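Open day at the Grastcombe lab, October 2021

I'd been meaning to get over to Grastcombe since May, so when the Fludside group threw their doors open I took the 212 bus and went (two wrong turns on foot, then excellent biscuits).

What they're working on is teaching robot arms by letting people do the job first. You hold a gripper in your own hand, pick things up with it, and the recordings train the arm later. All the handling work happens at one long white table, with cardboard models and boxes to grab, and the office carries on as normal behind it.
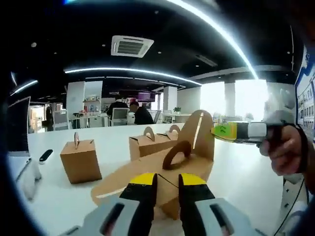

The result they were keenest on came from a study they call Montoya. With 364 recordings the arm was pretty hopeless at objects it hadn't met before. With 4,000 it coped with most of them! I asked whether more would help again and got a shrug and a grin, which I rather liked. They're trying it next at their Verville site, with softer things like bags and cloth.

I missed the last talk to catch my bus, but I did take a biscuit for the road.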